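Visit report: Katsaros decor printing works, Otonport
Rosine Chauvin
Posted in: Site visits, Surfaces

The Katsaros works prints decor paper, the patterned layer that gives laminate flooring, shelving and cheap-to-middling furniture its look. The site opens to trade visitors once a year, and this year's open day fell on 3rd September. I attended with Lợi Phùng, who buys board for a shopfitting firm and had a list of questions about color consistency between batches. My own interest was in how the wood patterns are made, in particular how the repeat is handled.

Access and reception

The works is at the far end of the Otonport industrial road, past the grain terminal. Parking is on gravel and fills early. Visitors sign in at the gatehouse, then again at the print hall, and are given ear protection and a hairnet. Phones may be used in the reception building and the sample rooms but have to be left in a locker before the print hall.

Groups were kept to 30 people, which is too many for the print hall. Anyone at the back could hear very little once the press was running. The color kitchen and the sample rooms were easier.

Design and scanning

The tour started upstairs in the design office. A wood pattern begins with real boards. Katsaros keeps a store of veneers and sawn planks, most of them bought from timber yards and some taken out of demolished buildings. Boards are selected for grain, planed or left rough depending on the finish required, and scanned flat under even light from several directions. The scans are then cleaned up. Knots are kept, moved or removed, and color variation along a board is evened out so that the left side of the sheet will sit against the right side of the next one without a visible step.

The repeat is the main constraint. A printing cylinder can only carry as much pattern as its circumference allows, so every plank on the cylinder comes around again after one turn. On a plain oak with quiet grain the eye does not catch it. A strong knot is another matter. The designer showed us a rejected proof in which one dark knot formed a diagonal line down the full length of the sheet, and after that it was hard to see anything else on it. The usual fix is to spread several medium features across the width and to avoid any single strong one.

Plank layouts, where boards of different tone are set side by side in the print, are handled differently. Here the joints between planks are part of the pattern and the eye expects a change of tone at each one. This makes the repeat easier to hide but makes cutting harder. If the saw line drifts off the printed joint, a sliver of the neighboring plank shows along the edge of the panel. Lợi said this is the most common reason his firm sends panels back.

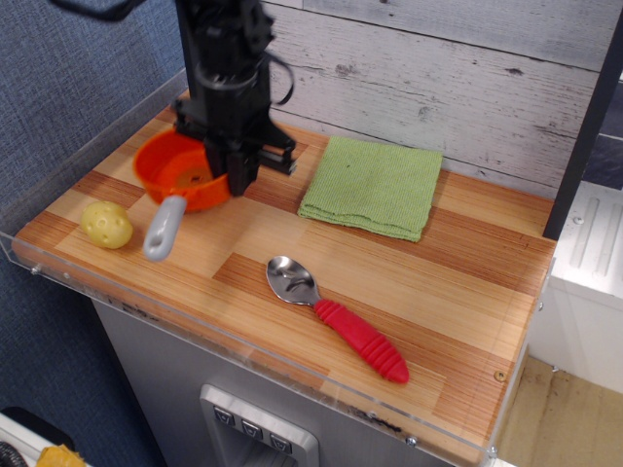 Color separation follows. The Katsaros wood patterns are printed in 4 colors, which are not the standard process set. The inks are mixed for each design: a base tone, two grain tones and a dark for pores and knots. The same cylinder set can be run with different inks to give a pale version, a honey version and a gray version of one design. Much of the catalog is made this way. What looks like a wall of different woods in the showroom comes from a fairly small number of engraved designs.

Cylinder store and engraving

Finished cylinders hang horizontally in racks along one wall, wrapped in felt. Each is a steel core plated with copper, engraved, then plated again with chrome for wear. Worn cylinders are stripped and replated. Engraving was not running during our visit, and the machine was behind a glass partition. We were shown an engraved test strip under a magnifier. The cells are deeper where more ink is wanted, and the depth is what controls the tone.

Color kitchen

This was the best part of the tour and the one given the least time. Inks are water based and mixed by weight from a set of base pigments. Each batch is drawn down on the actual production paper, dried, pressed with resin in a small laboratory press, and only then compared with the master sample. The pressing step matters a great deal. Printed paper looks flat and slightly chalky before resin treatment, and the color deepens when it is pressed. A match made on unpressed paper would mean very little.

Lợi asked how far two batches of the same design are permitted to drift. The answer was that each customer agrees on a tolerance, that it is measured by instrument, and that the batch is also checked by eye in a light booth under more than one lamp. The second check is there to catch samples that match in daylight and part company under warm indoor light. He asked whether smaller customers without an agreed tolerance get the same treatment. They get the house tolerance, which is wider. It is printed on the back of the order confirmation, and he had not seen it there.

Print hall

The press on show was a Pundden rotogravure line. Paper comes off the reel at one end, passes each print unit in turn with a dryer between units, and is rewound at the other end. Reels are 3000 meters long. A splice is made on the run, so the line does not stop when a reel is finished. We watched one changeover from the walkway. The operator marked the splice with a colored flag at the reel edge so that it can be found and cut out later.

Register between the print units is kept by optical marks in the margin. When register slips, the first sign is a slight halo around the pores. The line operator had a strip of bad print pinned up beside the control desk for comparison, which was more useful than anything on the information boards.

The hall is warm and humid and kept that way on purpose. Paper changes width with moisture, and a change in width shows up directly as a register error.

Impregnation and pressing

Katsaros does not make board. Printed reels go either to outside impregnators or to the small line in the neighboring building, which runs the Futar range of ready-treated papers. That line was closed to visitors. We were shown finished Futar samples pressed on particleboard in 2 textures, a smooth one and one with pores embossed into the surface. The embossed texture did not follow the printed grain. A version in which it does is planned for April, according to the sales desk, with new press plates for each design.

Sample rooms

The last stop was the sample rooms, where printed designs are seen in use on tables, shelving and wall panels. The lighting is deliberately ordinary. Floor designs and whitewashed board designs took up most of the space. Whitewashed designs are harder to print than they look. The pale tone leaves little ink to hide behind, so any streak from the doctor blade shows, and the knots have to be held back or they read as stains. 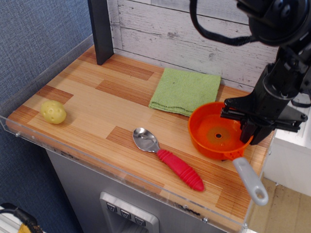 Striped plank pattern in pale and deeper honey tones, with whitewashed boards behind.

Strip patterns with strongly contrasting planks seem to be selling again after several years of plain oak. On a small surface they can look busy, and I would want to see a full sheet before ordering. The hand samples are too small to show how the light and dark strips are distributed. Full sheets can be requested from the sales desk, with a charge for carriage.

Points for follow-up

Tolerance: Lợi is asking for the house color tolerance in writing, and for the pressed reference sample to be sent with each order of plank designs.

Saw lines: the design office offered to supply a drawing of the printed joint positions for any plank layout. It is not in the catalog and has to be requested by design number.

Edging: matching edge strip is printed elsewhere, from the same scans but with different inks on a different material. The match on the gray designs was visibly off in the room near the window. The honey designs were better.

Practical notes for next year

Book the first tour of the morning, when the groups are smaller. Wear flat shoes, as the walkway over the press is open grating. Lunch is sandwiches in the reception building. The bus from Otonport station stops at the grain terminal, and the remaining stretch has no sidewalk.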